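Notebook: cutlery sorting, hand demonstrations
March, second session

Started at 8:40. Goal for the day was to get enough clean demonstrations of the cutlery sort to retrain the Pukus policy. Last month's set was recorded by remote control on the arm, and the operator was so slow at picking up single forks that the policy learned to hover. It would sit over the heap for four or five seconds, close on nothing, and lift. Rhys Halliday wanted to try the same task by bare hand with the wrist markers and the head camera, then map the hand path to the arm afterward. I was doubtful about the mapping but agreed the speed would be better.

Setup took longer than I'd planned. Left band was slipping around the wrist, so I tightened it one more notch and redid the calibration. Second calibration was good. Cables are still a nuisance. They run down the forearms and I keep wanting to pull my elbows in to save slack, and that shows up in the data as a cramped posture. Longer leads are on the order list.

Order of work: black out first, then sort the white and green by type. Black is the easiest to see against the rest, and I wanted the early episodes to be simple ones. Rule for the demonstrator is that you may hold a bundle in each hand, but you may not drop a bundle back on the heap to start again. If you lose one piece, leave it and carry on.
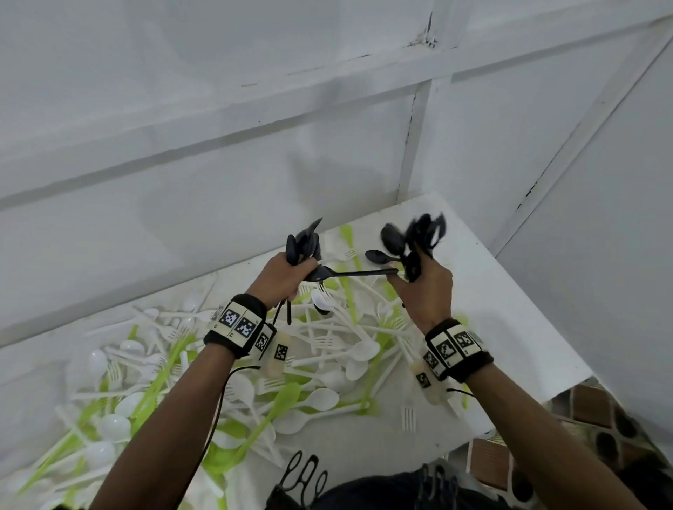
Bundles are the hard part for the mapping. A person collects several spoons in the palm and keeps picking with the thumb and first finger. Our gripper has two fingers and no palm. For the Ellier hand it might carry over, but that one is still out for repair. For now I'm labeling every grasp as single or bundle so we can train on the singles alone and keep the others for later.

Rhys did the first block and I did the second. He is faster but talks while he works and turns his head, so the camera swings away from his hands. Asked him to keep his chin down. The marker tracker dropped out 19 times in his block and 13 in mine. Most dropouts were when one wrist passed in front of the other. A few were plain glare off the white plastic, I think, but I haven't gone through them one by one.

Stopped for coffee at 10:30, changed the lamp angle, started again. Dropouts seemed fewer after that. I'd want another session before I say it was the lamp.

Green was next. Forks are worse than spoons. The tines catch in each other, and a tug on one brings three with it. In the remote control set the operator just shook the gripper until the extras fell off, and the policy learned the shaking too. By hand you hold the clump with one hand and work a single fork free with the other. That is a two-handed skill and I would like the robot to have it.
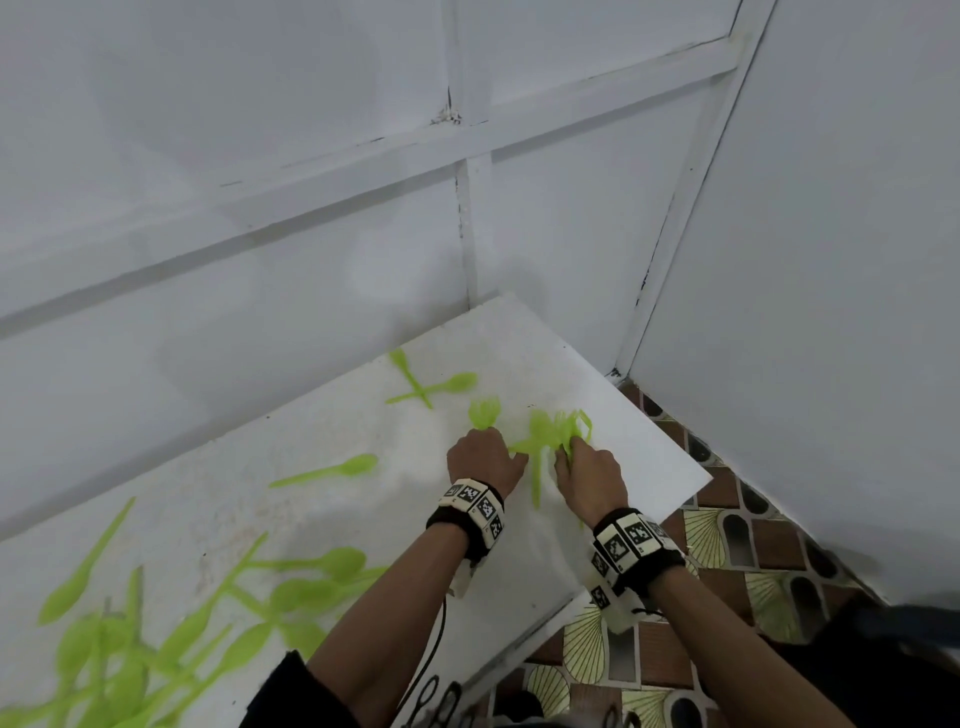
Tried slowing down on purpose for ten minutes to see if the tracker liked it better. It did, but the motion looked wrong when I played it back, with little stops before each grasp. Went back to normal speed. Better to lose a few frames than teach the hover again.

Replay on the arm after lunch, using Brirnix for the retargeting. Position is fine. Wrist rotation is off by a steady amount on the right side only, which makes me suspect the band mount and not the software. Checked the mount and one of its screws was loose. I don't know when it came loose, so all right-hand rotation from the morning is marked as doubtful in the log. The positions can stay in.

Count for the day: 315 episodes recorded, of which 116 are single grasps with both wrists tracked start to finish. Lower than I hoped for, but more than we got from a whole week of remote control.

To do:
- thread lock on all band screws
- longer leads
- split bundle grasps by hand, left or right
- ask for the spare head camera, ours drifts when warm
- rerun replay with corrected right wrist

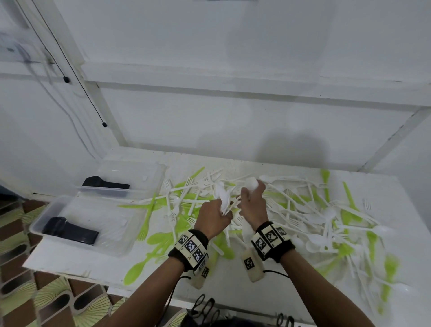
If the hand demonstrations are so much faster, why keep the remote control rig at all?
Because the remote control data comes from the arm itself, so there is no retargeting error in it. I plan to keep a small set for the last few inches before contact and use the hand data for everything else. If the rotation problem goes away with a tight mount we can look at the split again.

Packed up at 4:15. Bands are on the charger and the log is in the shared folder under cutlery, second session.

Comments (3)

mapping_desk: Can you export the doubtful rotation as a separate column and not a note? My script skips notes and I trained on it by accident last time.

Rhys Halliday: Chin was down for most of it. Agree on the forks. I'd record a block with nothing but forks next time and leave the rest in the box.

K.: We had the same right wrist offset on Cantero. It was the mount there too, but tightening wasn't enough and we had to replace the part. Worth checking for a crack before you put thread lock on it.

Related entries
Cutlery sorting, hand demonstrations, first session
Pukus: hovering over the heap, notes on the remote control set
Brirnix retargeting, known offsets
Cantero wrist mount replacement
Ellier hand, repair status

Last updated: March, 5:05 pm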